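Purkville's charity match, and my poor legs

So I finally got talked into playing for the Purkville Old Boys, and yes, my calves are still complaining. We were up against a Lutari select side on Sunday, raising money for the roof at the youth club, and 1,062 people paid to get in. For us that's huge!

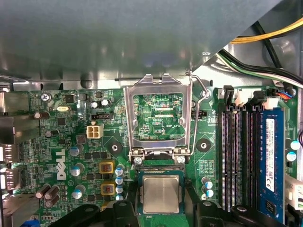 Fraser Ritchie picked the team, so naturally he picked himself up front. He lasted 25 minutes before moving to center back "for tactical reasons" – the man was purple. I was on the right and saw very little of the ball. Our passing in the first half was about as much use as that bundle of black cables next to the Dell board, and we went in two down at the break.

Then Mulugeta Ambaye came on and everything changed. He used to play semi-pro and he still has that lovely left foot.
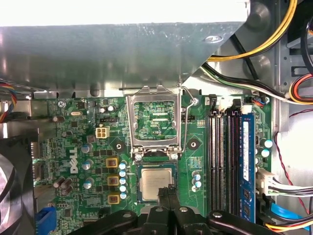 He set up the first for Aatos Honkanen, who shinned it in and celebrated like it was a cup final, and then he bent in a free kick from miles out to make it 2-2. I was nearest, so I'm claiming I distracted the goalkeeper.

They got a winner near the end from a corner (my man, sorry everybody) and it finished 3-2. Wubit Mamo did the bucket collection afterward and got a cheer louder than any of the goals.
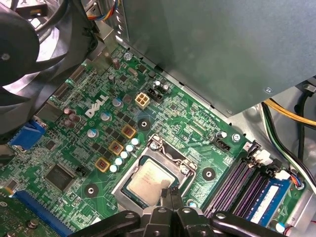

What's next

We have a rematch in March, away this time, and Fraser wants us training on Thursdays before then. I've said yes, but I've also bought a knee support.
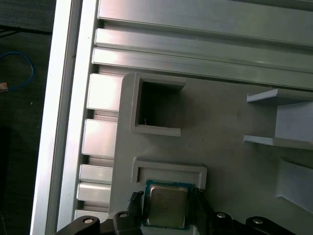 The processor in the gripper, next to its pocket

If you fancy a game, leave a comment. We badly need a left back.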